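Two grippers, one bench, 60 tries each. I promised a comparison and have run out of ways to put it off.

Contestant one is the Tomholm, a parallel-jaw gripper with hard rubber pads and the charm of a stapler. Contestant two is the Akorik, which has soft fingers, a lovely box, and a manual that uses the word "compliance" the way perfume ads use the word "desire."

Both bolt onto the same wrist. Both claim to do so without an adapter. One of them is lying, and I now own a bag of 17 spacers to prove it.

Round one was blocks. Tomholm dropped none. Akorik dropped three and held the rest like it was comforting them. If your life consists of blocks, stop reading and buy the Tomholm.

Round two was crockery and vegetables, where the staplers of this world go to suffer.
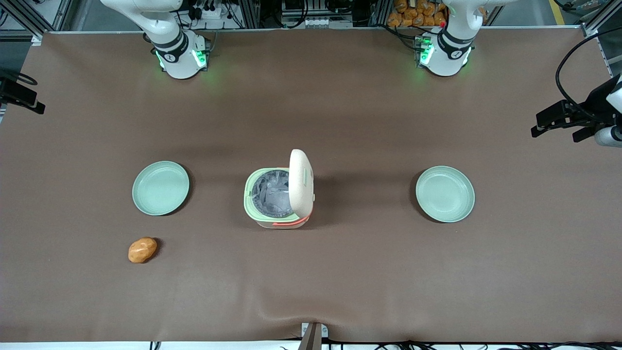
Controllers deserve their own complaint before I get to scores. The Khalaf box runs both arms from one clock and boots in the time it takes to find my glasses. The Wullari has the nicer interface and threw error 3702 every time I asked the two arms to move at once, which is the one thing I bought it for. Error 3702 is listed in the docs as "see error log." The error log says 3702. Green lights on both arms, by the way, are no comfort at all. I have watched a green light through an entire afternoon of refusing to move.

OK, scores. The potato first, because everyone asks about the potato. Akorik wins, easily. The fingers wrap, the potato stays put, I feel briefly competent. The Tomholm gets it too if you come in along the short axis. Come in along the long one and you have invented a potato launcher.

Plates flip the result. A shallow rim flat on a mat gives soft fingers nothing to get under, and the Akorik mostly pets it. The Tomholm slides one jaw beneath the edge and up it comes, provided your height calibration is good. Mine was good by the second day.

Closing a lid is a tie. It's a push, and you could do it with a spoon.

Current plan - Tomholm on one arm, Akorik on the other, Khalaf running the pair. The Wullari goes back in its box until there's a firmware update or I forgive it.

Next up is wrist cameras. I have opinions already and no data, so expect that thread to be much more confident than this one.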